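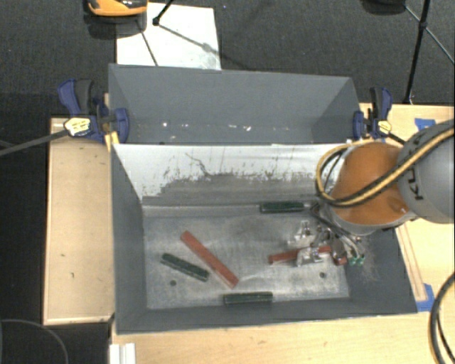
Setting up a bin-picking cell for bar stock, and running it with your existing operators

Sep 4, 2019
By Mamta Garg

These are the steps we follow at Grurnitz when a bench that used to be hand-fed is given a robot arm. They assume two bins side by side, mixed bars, and an operator who has done the job by hand.

1. Fix the bins

Clamp both bins at the outer ends with bar clamps. Tighten each side by half turns, alternately, then push on the corners. If a bin shifts under hand pressure, it will shift when the gripper touches a wall. Mark the bench at the corners with tape so that a bin can be put back after cleaning.

2. Route the cables

Leave a loop at the joint large enough for full wrist rotation. Jog the arm at low speed to all four corners of each bin and watch the loop. It should not drop below the top of the dividing wall.

3. Teach the bin limits

Touch off on the floor and on each sloping wall. Set the walls as keep-out surfaces. Bars lying against a wall or in a floor corner are the hardest to grip, so teach a separate approach for these, with the fingers tilted towards the centre.

4. Run the first batch

Load 19 bars, dropped in by hand and not arranged. Run at 50 per cent speed until 100 picks have been logged, then review the failures with the operator present. Typical entries are two bars crossed, a finger on the wall, and a bar gripped too near its end. Raise the speed only after the review.

5. Change the job sheet before you change the shift

This step was missing from our first version. At the Mullport site the cell went live in February and the operators kept their old job sheet, which listed picking and sorting but not clearing faults. Stoppages were left for maintenance, and the average wait was 22 minutes. Madhu Prajapati, the shift lead, rewrote the sheet with the operators. It now covers:

Loading and levelling the bins
Clearing a failed pick and restarting the cell
Logging the failure type
Checking the finger faces and bin walls for wear at the start of the shift

Grading by eye stayed with the operators. The cell sorts by colour only and will pass a bent bar.

Allow paid time for training - two half shifts per person in our case. Operators who clear faults are doing a different job from the one they were hired for, and the pay grade should be settled before go-live. At Mullport it was settled afterwards, and two people asked to move to packing in the meantime.

6. Weekly checks

Re-tighten the clamps. Wipe out the bins. Repeat the touch-off on one wall and compare it with the stored value - if it has moved by more than 2 mm, repeat step 3 in full.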